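Speaker notes: "The Watchdog's Lunch Hour"
Panel on local oversight, Welton Public Library, March 2021
Zoia Pavliuk

Opening. Thank Xinyi Jia for the introduction, however long it was. Wait for the coffee line to sit down.

I was the deputy inspector general for the city of Welton for eight years. People hear "inspector general" and picture a raid. Mostly I read parking contracts. If you want a raid, the fire marshal is your man.

What the office does, quick version. We can look at any record the city holds. We can interview any city employee. We can write a report. After that the report goes to the mayor, who appointed us, and the council, which funds us, and both of them are often in it. (Pause. Someone usually laughs here. If it is a council member, move along.)

The Pradlow case. Keep this under ten minutes, I ran over last time.

Pradlow had the contract to run the city's complaint line. You called, you got a reference number, you felt heard. A clerk in Streets named Dehua Feng noticed that her department had stopped getting complaints in July. Potholes had apparently healed. She wrote to her supervisor, who told her to enjoy it. She wrote to us.

We asked Pradlow for the log. They sent a summary. We asked for the log again. They sent a longer summary, with a chart. The third letter had the word "subpoena" in it and the log came over before the end of the day.

There were 2699 complaints in it marked "resolved by caller." Ask the room what they think that means. Let them guess. The answer is that the caller hung up.

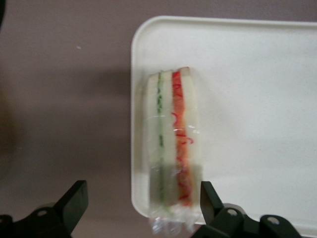 Then the part that made the paper. The contract paid a bonus if 80 percent of complaints were resolved within the month. Nowhere did it say what resolved meant. Xuelian Yao, our only auditor, read all of the amendments twice looking for a definition and found a very thorough one for "holiday." So no fraud finding. I still get mail about that. We said the bonus was paid for results the city never checked, and that the city had signed the thing with its eyes open. Nobody at City Hall cared for the second half.

Response from the administration: they "welcomed" the report. I have been welcomed by a lot of people in my career and very few of them offered me a chair. A month later our budget request came back with the second auditor crossed out. I was told the two matters were unrelated. I was told this by four different people, before I had asked.

If time is short, skip to independence.

Independence. Three things I'd ask any city council to put in writing, and Welton has one of them.

Fixed term. The IG can be removed for cause, and the cause has to be stated in a public meeting. Welton has this. It got it in a hurry, after the previous mayor fired the previous IG by voicemail.

A budget floor. Singate does this with a set share of general spending. Their office is dull and fully staffed and I envy it terribly.

A deadline for answering reports. Ours had none. My oldest unanswered recommendation concerned the locks at the Dai Street garage. It was still unanswered when I left, and so were the locks.

On whistleblowers. Slow down here. Ms. Feng gave permission to be named, check with her again before the talk. She was moved to a desk in the records annex for the length of the investigation. On paper it was a lateral transfer. The annex is across the river. We got her moved back, and it took longer than the report did. If you take a question on this, don't be funny about it.

Likely questions:
Did anyone lose their job? One person retired, with cake.
Did the city get the bonus money back? $4000 of it, as a "goodwill credit" toward the renewal. Yes, they renewed.
Would I do it again? Say yes. Mention that Yaqin Lu has the office now and is hiring, if the budget holds.

Report copies are on the side table. Take the leftovers home, the library won't store them.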